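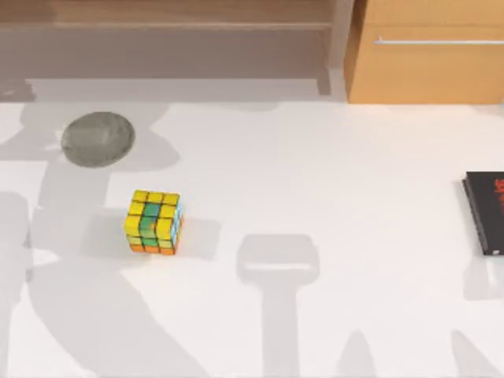
Salt dough is a modelling material made from flour, table salt and water. It is shaped by hand or with cutters, hardened by slow baking or by drying in air, and then usually painted and varnished. It is used mainly for hanging decorations, small figures, plaques and impressions of hands or leaves. The hardened material is not a ceramic and remains sensitive to moisture throughout its life.

Composition

The standard mixture is two parts plain flour to one part fine salt and one part water, measured by volume. Flour supplies starch and gluten, which bind the mass and give it enough stretch to be rolled and pinched. Salt makes up much of the bulk, reduces swelling in the oven and discourages mould. Fine salt is preferred, as coarse crystals leave a pitted surface and can tear thin edges.

Wheat flour low in protein gives the flattest results. Strong bread flour can be used, but the dough tends to spring back after rolling and cut shapes may shrink unevenly. Self-raising flour is unsuitable for flat work because the raising agent lifts the surface into blisters. Gluten-free flours produce a crumbly dough and generally need a binder such as wallpaper paste or xanthan gum.

Common additions include:

Vegetable oil, up to one tablespoon per batch, for a smoother dough that dries more slowly
Cornflour in place of part of the flour, for a paler and finer surface
Wallpaper paste without fungicide, for added strength in larger plaques
Cocoa powder, ground spices or food colouring, for colour throughout the body

A mixture known as the Clarach recipe replaces half of the water with cold, strained potato starch water. It is slower to mix and is used chiefly for thin leaves and petals.

Preparation

The dry ingredients are combined first and the water is added gradually. Kneading continues until the dough is even in colour and no longer sticks to the hands, normally in ten minutes. Dough that cracks when folded is too dry; dough that slumps when rolled into a ball is too wet. Resting under a damp cloth for half an hour relaxes the gluten and makes cut shapes more accurate.

Unused dough keeps for a few days in a sealed container. Refrigeration draws moisture to the surface and the dough must be kneaded again with a little flour before use.

Shaping

Flat ornaments are rolled to a thickness of 5 to 7 mm and cut with metal or plastic cutters. Holes for hanging are made with a drinking straw while the dough is soft, and should be set at least 8 mm from the edge. Drilling after hardening is possible but often causes splitting.

Separate parts are joined by scoring both faces and wetting them lightly with a brush. Too much water at a joint turns to steam during baking and forces the parts away from each other. Figures taller than a hand's width are commonly built over a core of crumpled foil, which reduces both weight and drying time. Wire supports are used for legs, handles and stems.

Texture is applied with forks, lace, bark, leaves or a garlic press, the last being the usual tool for hair and wool. Plokska work, a regional manner of decoration, relies wholly on small overlapping scales cut with the tip of a spoon and laid from the lower edge upwards.

Hardening

Oven drying is the usual method. Pieces are placed on baking parchment at 80 to 100 °C and turned once the upper face is firm. Flat ornaments take two to four hours, thick plaques considerably longer. Higher temperatures shorten the process but cause browning, bubbles and curling. Some makers raise the oven to 150 °C for the last few minutes in order to brown the surface deliberately.

Air drying produces less distortion and is preferred for wide, thin pieces. The work is laid on a wire rack in a dry room and turned daily. Large plaques may need 28 days. Drying on a radiator is not recommended, as one face hardens well before the other and the piece bows.

Microwave drying is carried out in short bursts at low power. It is limited to small ornaments without wire or foil.

A fully hardened piece gives a clear sound when tapped. A dull sound indicates moisture in the centre, and sealing at this stage leads to soft spots beneath the varnish.

Finishing

Acrylic paint and gouache are both suitable. Watercolour must be used sparingly, since it wets the surface again. Painted pieces are left overnight and then sealed on all sides, including the inside of the hanging hole. Two or three thin coats of oil-based varnish give better protection than one thick coat. Water-based varnish is easier to apply but tends to remain slightly tacky in damp rooms.

Faults

Cracks that appear in the oven are normally the result of excess heat or an under-kneaded dough. Cracks that appear some days later usually follow from rapid cooling or from moisture left in the core. Both may be filled with a paste of flour, salt and water, dried again and sanded. White bloom on the surface is salt carried outwards by moisture; it can be brushed off, but returns if the piece is not dried further before sealing. Pieces that have softened in storage can often be recovered by drying at low heat, provided that the varnish has not lifted.

Organised practice

The Avness Salt Dough Fair is held each year in May and is open to unvarnished as well as finished work. Entries are judged in three classes: flat ornament, relief and standing figure. The largest recorded showing comprised 498 pieces. Wilson Paucar and Deisy Huaranga shared the relief prize in that year with a plaque of a bread oven, later acquired by the Benavides collection. Lucero Ticona's handbook for makers, printed in an edition of 1000, set out the thickness and hole spacing rules still applied at the fair.

Safety

Salt dough contains a very high proportion of salt and is harmful if eaten, by children and especially by dogs, in raw or hardened form. Ornaments should be hung out of reach of pets. Suspected swallowing by an animal calls for prompt veterinary advice.

See also

Bread sculpture
Cold porcelain
Papier mâché
Polymer clay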